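Jetness releases reference electrode line for long-run laboratory cells

New double-junction design limits chloride leakage into the sample and holds a stable potential over 600 hours of continuous use

Jetness, a maker of electrochemical equipment for teaching and research laboratories, has released the Lui series of silver/silver chloride reference electrodes. The series comes in three body lengths and replaces the company's single-junction model, which will remain on sale until present stock is used up.

A reference electrode supplies a fixed potential against which the working electrode is measured. In a single-junction electrode, the potassium chloride filling solution meets the sample directly through a porous plug. Chloride leaks out slowly, and sample ions drift in. Over a long run this changes the filling solution and shifts the reading. In samples containing silver or lead, the leaked chloride can also form a solid in the plug and block it. 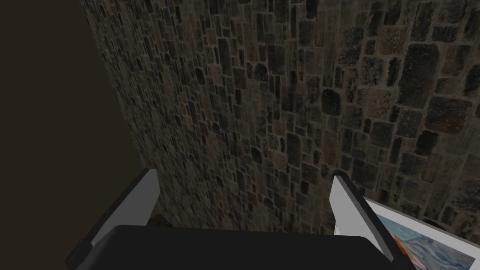

Irregular stones set in pale grey mortar.

Lui electrodes place a second chamber between the inner filling solution and the sample. The user fills this outer chamber with an electrolyte suited to the work, most often potassium nitrate. The outer chamber is emptied through a side port and can be rinsed and refilled without removing the inner element.

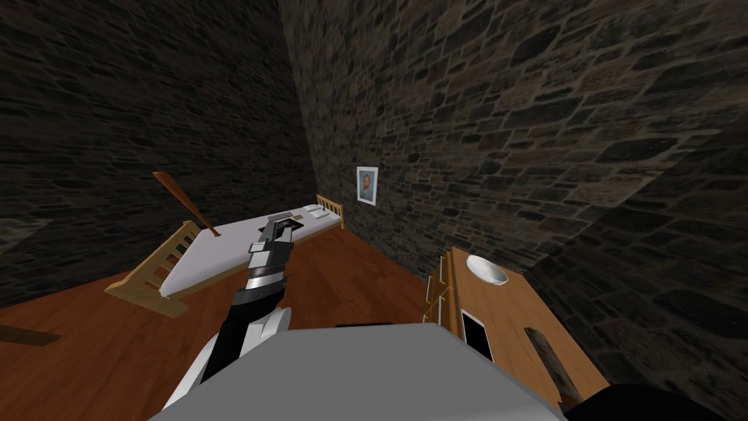
HILLHOLM, February

In bench trials at the company's Hillholm laboratory, 24 electrodes were held in dilute copper sulphate at room temperature for 600 hours. Each was checked daily against a freshly prepared standard. No electrode drifted by more than one millivolt over the period. The outer solution was replaced every 200 hours.

"The drift people see in the third week of an experiment is usually at the junction," said Ho-yin Yeh, senior electrochemist at Jetness. "A second chamber adds a little resistance to the cell. For potential measurements that is a fair trade. For fast current work, users should allow for it in their compensation settings."

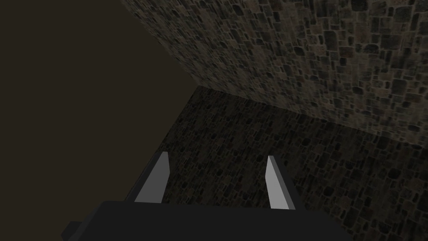
The added resistance depends on the outer electrolyte and its concentration. With potassium nitrate at one mole per litre, the electrodes measured below 800 ohms in the same trials. Weaker solutions give higher values, and a table is printed in the manual supplied with each unit. Distilled water must not be used in the outer chamber.

The electrodes should be stored upright with the tip in the outer filling solution. If the plug dries out, soaking overnight will normally restore it. Plugs are sold separately and are pushed into place by hand.

The Lui series fits standard tapered cell openings and connects by a two-millimetre pin. Orders are open now through the company's usual distributors in Canada. Laboratories holding a current service agreement may exchange unused single-junction electrodes for the equivalent Lui length.

Media and technical enquiries: Jetness, Hillholm office, attention Ho-yin Yeh.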